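From: Pouran Golestani
To: Bidis users list
Subject: Re: Hand guiding or remote control for small household things?
Time: 16:19

Hello Nassoro, hello all,

Thank you for your questions. I answer between your lines, and I am sorry if my English is sometimes a little stiff.

Nassoro Mohamedi wrote:
> We want to teach our arm to handle things from a normal desk.
> Muthoni prefers to push the arm by hand, I prefer the remote
> control. Which one do you use at Wanyama? And do you look at
> the wrist camera while you are driving, or at the table?

We used both. First we moved the arm by hand with the Celtero controller in free mode, and the path was very smooth. The problem came later, when we trained on it: the hand of the teacher was in many of the wrist pictures, and the policy became confused when no hand was there. Now we record everything by remote control and keep hand guiding only for finding good start positions.

For your second question, I ask new people to drive by the wrist view only, after 3 practice runs. If they look at the table, they use information which the robot does not have. It is slow in the beginning. A big shiny white thing above the fingers can take a lot of the view, and then you must judge the grip from the small part you can see.

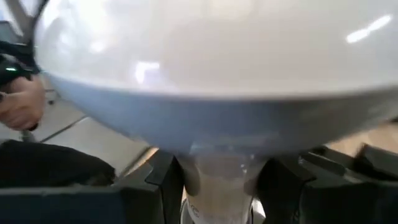

Grasping clear and shiny things

> Do transparent objects work at all?

They work, but the demonstrations must be calm. Close the fingers slowly, wait a moment, then lift. Halima Nyamweya recorded 40 demonstrations for us in May and we had to remove 19, mostly for the reason that she corrected the grip two or three times in a hurry. The robot learns the hurry too.

With chrome it is similar. The reflections change with each small move of the wrist, so please vary the approach angle between the runs.

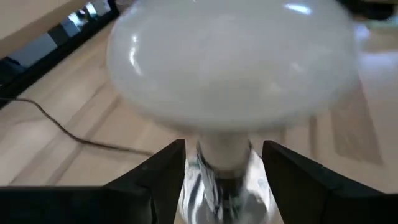
I would also keep the same speed setting for all teachers. We had 2 teachers with different settings in one set, and the result was an arm that could not decide how fast it wants to go. Pacita Barredo has written a small script that checks this in the Saline log files. I can send it to the list if there is interest.

What rate do you record at, Nassoro? You did not mention it.

With kind regards,
Pouran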